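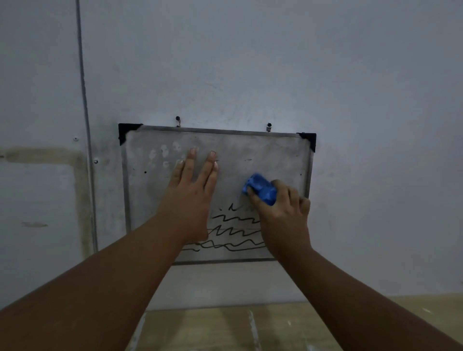

Most of what gets said about cleaning in workplace training is said by people who sell things to clean with. This handout goes with the fourth session of Looking After Shared Rooms, and its subject is the dry-wipe board, which every community hall, staff room and tutorial room seems to own and very few look after. I picked the board because it is small, cheap and easy to argue about. Think of a board where the wavy and zigzag lines in black marker are being worked on near the bottom, and the surface around them is dull and greyish, with streaks and smears left from wiping. Rubbing away a spiky scribble is the easy bit. The grey is what we are going to talk about.

Bring this handout to the session. We'll work through the questions at the end in pairs, and I'd like you to have read the section on ghosting beforehand.

1. What the board is supposed to be

A dry-wipe board has a hard, smooth face. The marker ink is colour carried in a solvent, along with something that stops the colour from gripping. You write, the solvent goes off into the air, and the colour sits on top as a thin skin. An eraser breaks up the skin and carries some of it away.

Notice the word "some". A dry eraser doesn't remove ink from the room. Part of it goes into the felt or foam, part of it falls as dust, and part gets dragged sideways and pressed back on to the face. Wipe a heavy drawing with an eraser that is already full and you have spread the drawing out thinly. People look at the result and call the board clean because they can't read anything on it. I don't think that's a good enough test, and I'd ask you to stop using it.

Faces differ as well. Painted or melamine-type boards are softer and slightly open, and they begin to hold colour sooner. Enamel ones are harder and cost a good deal more. Suppliers will tell you the second sort lasts for life. Whose life is not specified.

2. Three kinds of dirt that get lumped together

Haze. This is the overall greyness, built up from old ink dust pushed about. It is usually loose and comes off with a damp cloth and a drop of dish soap, followed by a dry cloth. If you only ever use the dry eraser, haze is what you get.

Ghosting. These are faint traces of particular lines or words after wiping. Some of it is skin left behind by a worn eraser, and some is colour that has worked into a tired surface. The first sort can be cleaned and the second can't. Most product labels make no distinction between the two, which is convenient for the label.

Grease. Hands. Fingertips leave oil on the face, and marker won't take evenly over oil, so you get skips and blotches. Pale, fingerprint-like smudges on a grey board are worth a second look before you reach for a spray. They may be grease, or they may be places where a finger has lifted some of the haze. You can tell by wiping one with a barely damp cloth and then writing across it.

There are also the odd dots and short dashes that seem to turn up on every board in the country. Try a cloth on these first. If they stay put after soap, somebody has probably used a permanent marker, and there is a section on that below.

3. The overwriting trick

You will have heard this one: if permanent marker gets on the board, scribble over it with a dry-wipe marker and rub it all off together. It does often work. The fresh solvent softens the old ink, and the two come away while they're still wet.

My doubts are about how it's taught. It's usually shown on a new board with a mark made a minute earlier, which is the kindest possible case. On an old, dull face with a mark that has been there since December, you may well end up with a large smear in place of a small dash. Try it on one mark, near an edge, and look at what you've got before doing the rest. If it fails, a little isopropyl alcohol on a cloth will usually do better, with a window open and the cloth kept away from any painted wall.

4. Sprays, and what we were told about them

Last term Gwenllian Craddock and I went through the claims made for the two cleaners our students are most often handed, Plistari and Clokness. Both promise to "restore" a board. Neither says to what. The Clokness leaflet quotes 600 uses from a bottle, with no word on how big a use is. A wipe over one corner and a scrub of a lecture theatre wall would both count, as far as I can tell.

Plistari's sheet goes further and gives 2,331 wipes as the life of a treated board. I distrust a number like that on sight. Somebody has counted something, or a machine has, but there's nothing about who was writing, with what, or how long the ink stood overnight. Gwenllian wrote to ask and got a discount code.

I'm not telling you the sprays are useless. Used on haze, both of them did about what soap and water did in our own trial, with a stronger smell. Our trial was small and I'd be as suspicious of it as of theirs: one building, a handful of boards, and two people who already had opinions.

The thing I'd warn you off is any spray that leaves a film. A shiny board looks like a clean one for a day or so, then the next person's marker beads up and the film goes grey along with everything else. If a product says "conditions", "seals" or "protects", test a patch first and write on it the following morning.

5. Erasers

A dirty eraser can't clean. I realise this sounds too obvious for a handout, but in Ieuan Landeg's survey of our own rooms he asked the room contacts when the eraser had last been washed or replaced, and 13 of them replied that they hadn't known it could be. Ieuan didn't ask how many had known and not bothered, so I wouldn't build much on it.

Felt pads: bang them out outdoors, brush with a stiff brush, replace when the face goes glossy.

Foam pads: wash in warm soapy water, squeeze, and leave until fully dry. A damp foam pad makes mud.

Peel-layer pads (Breathnach make the ones in our cupboards): peel a layer when it stops picking up. People tend to hoard the layers.

Microfibre cloth: my own preference, washed without fabric softener.

Paper towel will do in a pinch. It sheds, and the cheaper kinds feel rough enough that I'd keep them off a soft-faced board.

6. Small boards on screws

Rhydian Lloyd teaches the fixings session, so I'll keep this short. A small framed board hung from a pair of screws or hooks will go crooked if one fixing sits a little lower than the other, and pressing hard with an eraser can shift it further. When you're cleaning, hold the frame with your free hand and use short strokes. If the board swings or knocks, take it down, lay it flat on a towel and clean it there.

Corner caps and the bottom rail of the frame collect ink dust. Wipe those last, with a separate bit of cloth, or you'll drag the dust straight back over the face you have just finished. Cotton buds are fine for the corners if you have the patience.

7. The routine we'll practise

Dry wipe first, with a clean eraser, from the top down. Working upward through a dense patch of lines only carries the black into the area above.

Damp cloth next, wrung out well, with one drop of dish soap in a bowl of water. Straight strokes. Turn the cloth to a fresh side when it goes grey, and keep turning.

Plain water on a second cloth. Dry with a third. Then write a short line with a good marker, leave it while you have a cup of tea, and rub it out. If it leaves a trace on a freshly washed face, the surface is going and no amount of product will bring it back for long.

Haf Gittins, who ran this session before me, taught circular strokes. I have never seen any reason given for circles or against them. Use whichever lets you see where you've been.

8. When to give up

A worn board can be re-covered with a stick-on film or turned over to some duller job, such as holding notices. Steser sell a film that we have used twice. One went on well and the other bubbled, and the difference may have been the person applying it (me). Before spending anything, ask who uses the board and for what. A board for quick sums and doodles can be quite grey and still earn its hook. One that's read from the back of a room can't.

Questions for pairs

Find a board you use regularly. Which of the three kinds of dirt can you see, and what test would separate them?

Choose one claim from any cleaner's label. What would you need to know before you believed it?

Meirion Prydderch's chapter in the reader says a board should be washed every night. Who would do that in your building, and would you notice if they stopped?

Write down one thing in this handout you think I've got wrong, and how you'd check.

For next time: bring one eraser from your own workplace, in a bag, unwashed.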